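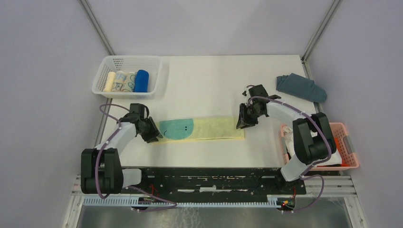 Towel folding, round two

So the two arms are finally living on one table and I am way too happy about it! Zihan Shi talked me into the lavender walls (I wanted plain gray) and I've come around. The purple cables still need better routing, the loops are huge, but I cut them long on purpose and I'm not recutting them at midnight.

Right now I'm at 47 recorded folds out of the 103 I want before I train anything. Each one takes about 40 seconds if I don't fumble. The yellow-green towel with the face on it is my favorite, the dark teal one just turns into a lump every time.

Next up: the circuit boards by the front rail need a real box. Madalena Aguiar has a printer, so guess who I'm texting.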